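Talside table-setting project: July update for Nurhan Dursun

Hi Nurhan,

You asked for the bad news first, so: we lost most of two weeks to a fault in the right arm's release, and the plate-and-can task is behind where I promised it would be. I'd rather you heard it from me than spotted it in the spreadsheet!

Out of 900 simulated runs this month, 40 ended with the can never being let go. The arm gets over to the drop spot, the planner marks the can as placed, and the fingers stay shut. Then the arm heads home with it (and in 4 of those runs it swung back through the left arm's space, the part that really bothers me). It's all in simulation, so no hardware got hurt, but the Brundcombe bench has the same controller and I've kept both real arms powered down until we're sure.

Kamarul dug through the logs and found the cause, or most of it. The open command goes out while the wrist is still turning, and if the can is tilted past a certain point the controller quietly drops the command. No error, no retry, nothing. Upright cans are fine. Tilted ones over on the right side of the table are where it bites.

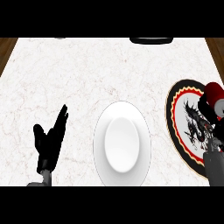

We've got a patch that waits for the wrist to settle and then checks the finger position before anything gets marked as done. It adds a little time to each run, which I can live with. I still want a hard stop if either arm crosses the middle while holding something, and Ditulton owes us the updated safety settings for that.

What I need from you is 4 more weeks on the milestone. The budget doesn't change.

Saragih has the full fault log if you want the gory details, just ask him and he'll send it over.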